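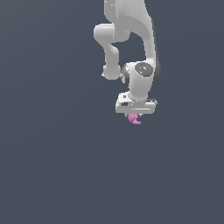

Maham Sial wrote in after my last post to ask why anyone bothers with rules for a simulated arm, given that it can't hurt a person or break a part. If a run goes bad you close the window and start another one.

Fair question, and I used to think the same. Then in December I went back through 81 old runs from the Dririco project and could not tell which ones had been stopped by hand. The numbers were fine. I just had no idea what they meant. So I wrote down some rules, and Britta Steinbach and I have kept to them since.

First, write down what counts as a grasp before you start. Ours says the object has to stay between the fingers for the full hold time with nothing under it. If you decide after watching, you will be kind to the runs you like.

Second, same limits as the real arm. Joint speed, grip force, all of it. It is easy to turn up the friction until everything sticks - I have done it - and then the result is no use to the people in Stodlow who have to work with hardware. 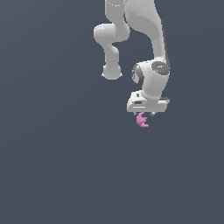

Small pink part in the gripper, plain background.

Third, keep the failures. Every run gets a number and no number is used twice. We are at 1,510 now, and 35 of those are marked as stopped by hand, with a line each saying who stopped it and why. Gisela Oltmanns wanted a drop-down list of reasons. I prefer a sentence. We went with a sentence and she still brings it up.

Fourth, leave the extras out. No table texture, no walls, no nice lighting unless the test is about the camera. People at Fokdale like a full room for their demos and that's fine for demos. For checking a grasp I want the arm and the part.

Fifth, save a still whenever the fingers are open and the part is off to one side. Those are the ones you need when the log says "closed on object" and you don't believe it.
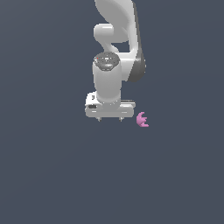 Bench Notes, No. 35

The one I still haven't settled is who signs off. Right now whoever set up the run also checks it, and that is bad practice anywhere. Elfriede Thiele has offered to read a batch each month. I said yes, and I need to send her the log format before she changes her mind.

Home | Posts | Notes | About
Contact - Copyright 2023 - Back to top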